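Standport Router App: Frequently Asked Questions

Last reviewed September 11, 2022

This page covers the Standport VPN app for home routers. For the phone and desktop apps, see the separate pages in the help menu. Menu names below are those in router app version 9.

What does the router app do?

It sends the traffic of every device on your home network through a Standport server. Devices that cannot run a VPN app themselves, such as most streaming sticks and game consoles, are covered without any setup on the device.

Which routers are supported?

The Borus and Kofler home models listed on the Downloads page. The router needs at least 182 MB of free storage. To check, open the router's admin page and look under System, then Storage. Routers rented from an internet provider usually have a locked admin page and cannot be used. In that case, connect a supported router to one of the LAN ports on the rented one and install the app on the second router.

How do I install it?

Download the file for your exact model. A file for a similar model will be refused by the installer. Connect a computer to the router by cable, open the admin page, choose Firmware, and select the file. The router restarts twice. Do not unplug it until the status light stays on without blinking.

After the second restart, the sign-in page opens at the same address as before. Use your Standport email and password. The router's old admin password is kept.

How do I pick a server?

Open Locations and select a country. The app picks the least busy server in that country unless you open the list and choose one by name. There are 257 servers in the current list. Servers marked with a gray dot are down for maintenance and cannot be selected.

Can I send only some devices through the VPN?

Yes. Open Devices. Each device on the network has a switch with three settings: VPN, Direct and Blocked. New devices are set to VPN by default. To change the default, open Settings, then New Devices.

Some phones and laptops use a random hardware address and will show up as a new device each time they rejoin. Turn off the random address for your home network in the device's own Wi-Fi settings. 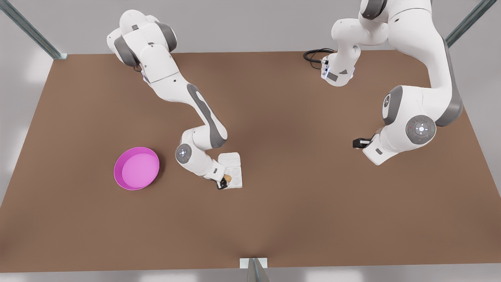
Devices set to Direct use your normal connection and keep your normal IP address. Banking apps and printers are often easier to use this way. A device set to Direct can still reach devices set to VPN on the same network, so casting from a phone to a TV keeps working.

Can two devices use two different countries?

Yes, with groups. Open Devices, then Groups, and create a group with its own location. Up to four groups can be active at once. Each active group runs its own tunnel, and older routers will slow down with more than two.

Why is my connection slower than before?

Encryption is done by the router's processor, and most home routers have a slower processor than a laptop. On the Kofler models we tested, the limit was nearly 400 Mbps with one group active. If your internet plan is faster than that, the router is the limit.

If the speed is far lower than expected, try these in order:

Choose a server in a closer country.
Change the protocol from OpenVPN to WireGuard under Settings, then Protocol.
Turn off Traffic Statistics.
Connect the test device by cable to rule out weak Wi-Fi.

A streaming service says I am using a proxy. What should I do?

Switch to another server in the same country, then fully close the streaming app and open it again. Restart the TV or stick if the message stays. Many apps store the old location until they are restarted.

We do not promise that a given service will work on a given server. Check the terms of the service as well — some of them do not allow VPN use, and catalogs differ by country because of licensing.

What happens if the VPN connection drops?

With Kill Switch on, devices set to VPN lose internet access until the tunnel is back. Devices set to Direct are not affected. Kill Switch is off after a new install and must be turned on under Settings, then Safety.

Does the router app support IPv6?

Not through the tunnel. IPv6 is turned off for devices set to VPN and left on for devices set to Direct. This was changed in August. Before that, it was turned off for the whole network.

Can I use my own DNS server?

Yes. Enter the address under Settings, then DNS. The Ronley ad filter only works with Standport DNS and is turned off when a custom address is saved.

How many of my device slots does the router use?

One, no matter how many devices are behind it. A phone that runs the Standport app while connected to the router uses a second slot and encrypts its traffic twice. Turn off the phone app at home, or set the phone to Direct.

How do I remove the app?

Download the original firmware from the router maker's site and install it from the Firmware page. Your Wi-Fi name and password will be erased. Write them down first if you want to reuse them.

How do I report a problem?

Open Settings, then Support, and choose Save Log. Attach the file to your message and include the router model, the server name and the time of the fault. The log holds device names but no browsing history — rename any device you would like to keep private before saving it.

Page maintained by Mirjam Ruchti and Illia Kuzmenko, Router Support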